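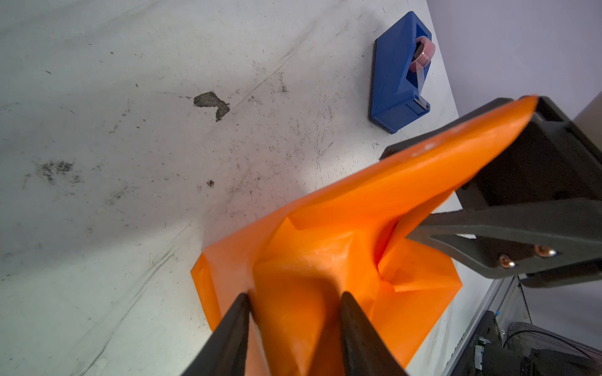

Fig. 1. Orange sheet before folding, with the tape dispenser at the back of the table.

Unit 8: Folding thin sheets
Course notes, Packing and Workshop Practice, Fallmont
Prepared by Dehua Jiang

In this unit we work with thin material which does not keep its shape. Cardboard remembers a fold, but a thin sheet forgets it, or remembers the wrong one. Please read the notes before you come to the workshop.

1. Look at the creases first
A crumpled sheet has two kinds of lines. Short, soft creases go away when you pull the sheet flat. Long, sharp lines usually stay. In Fig. 1 the sharp lines run diagonally, so if we fold along the sides, the old lines will cross the new ones. This is allowed. Do not try to follow an old crease only because it is there.

2. Find a straight edge
Somewhere in the bunch there is nearly always one piece of edge lying flat. In the figure it is at the lower left. Start from this edge and open the sheet away from it. If you lift the middle first, you get a high ridge like the one on the right, and the corners hide under it.

3. Flatten, then fold
Press from the center to the outside with the flat hand. Fold in half, press the fold, and turn the sheet a quarter. Fold again. For the sheets of 500 mm we stop after the second fold.

4. Tape
One short piece, across the open side. Cut the tape before you pick up the folded sheet – many students do it in the other order and the sheet opens again.

About the table: old stains and scratches do not matter for this exercise, but loose dirt does. Wipe the table with a dry cloth.

Homework: fold 16 sheets and write down which ones opened by themselves. Work in pairs. Muchen Yan and Haoran Long will collect the papers in room 209. Next unit: wrapping a box with uneven sides.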